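Publications > Villavel Laboratory > Shared Workspace Manipulation > Section 5

5. Failure analysis: contact between arms during shelf stocking

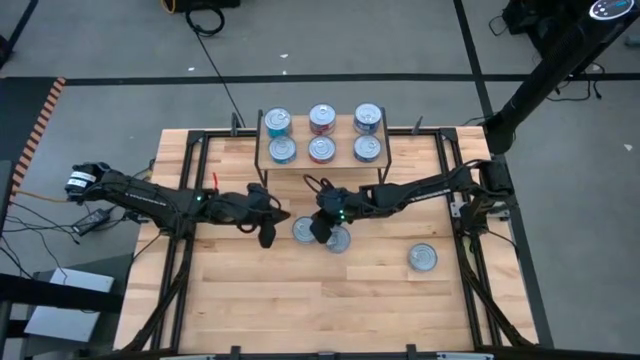
Figure 3. Two-arm stocking cell with shelf and cans.

The most serious fault recorded in the Villavel trials was unplanned contact between the two grippers. The planner, adapted from the Munik scheduler, gives each arm its own half of the table and treats the strip between them as shared space. An arm must hold a lock before it enters that strip. In the layout of Figure 3, six cans stand on the shelf in two rows of three and the remaining three cans are on the tabletop, two near the right gripper and one alone farther to the right, with one of the first two between the two grippers. A can in that position may be claimed by either arm, and every contact event in the series began with a claim of this kind.

Of 600 stocking cycles, 5 ended in contact. The logs show the same order of events in each case. The right arm finished its grasp and released the lock when its fingers closed, before the wrist had started to lift. The left arm was then granted the lock and began its approach. The release message was correct under the rules as written, but the rules took no account of the time an arm needs to clear the strip. At the default speed setting this time was longer than the 500 ms allowed for in the planner.

The force limit stopped both arms in four of the events. In the fifth, the limit had been raised for an earlier test with heavier loads and had not been restored. The left arm continued to push until an operator pressed the emergency stop. One finger mount was bent and the wrist camera calibration was lost. No person was inside the taped boundary at the time.

Two changes were made in May. The lock is now held until the measured wrist position is outside the shared strip, and force limits are reloaded from a read-only file at each start. A further 1000 cycles were then run with no contact. Average cycle time rose slightly, as the waiting arm remains idle for longer.

The revised lock does not cover a dropped can that rolls into the strip while both arms are clear of it. The method of Antoniuk, tested on the Semedmont cell, handles this case by halting both arms, and its use here is considered in Section 6.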